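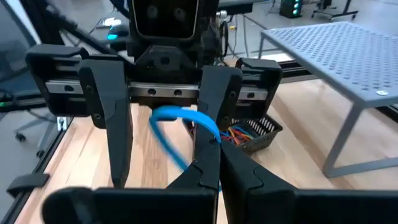
Drullmont slotted cable basket, small, black

I bought two of these in September 2025 and I'm already eyeing a third! My wires used to live in a drawer (a scary drawer), and now the red, orange, yellow and blue ones all get dumped in together right on the tabletop. The slotted sides let me spot a color before I start digging. It won't untangle anything for you, sadly, and mine slides a bit when I yank a cable out. Mine came from Jedbridge for $14, shipping was extra. Four stars, and I'd buy it again.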